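Door tasks with handheld grippers: what's your house rule?
3 min read

gurnton_mo
We're rewriting our good practice sheet for handheld gripper demos and I'm stuck on lever doors. My draft says the marker cubes stay facing out and you press the lever with the gripper body, never your knuckles. Five people, five opinions!

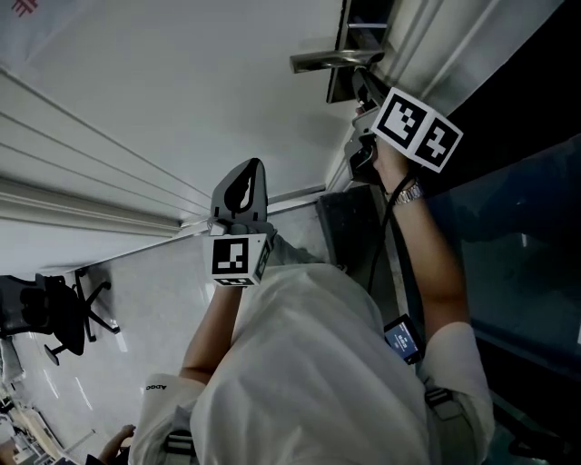
Re: Door tasks

villen24
Agree on the knuckles. I'd add a line on cables though. A thin one running down the inside of the arm like that is how I'd want it, well away from the lever. And watches off, please.

Mwajuma Urio
Watches off? Come on. We have 104 door demos with watches on and I never threw one out for that.

villen24
Metal band plus cable, I just don't love it. Ours is a written rule at Tollura and people got used to it in a day.

Mwajuma Urio
Fine, make it a "should" and save "must" for the harness buckles. My bigger gripe is the other hand. Pick a resting position and write it down, or every operator makes up their own.

gurnton_mo
Ooh, good one, adding that (and "should" for watches, sorry villen24). Does anyone have wording for chairs near the door swing? Mine runs to half a page.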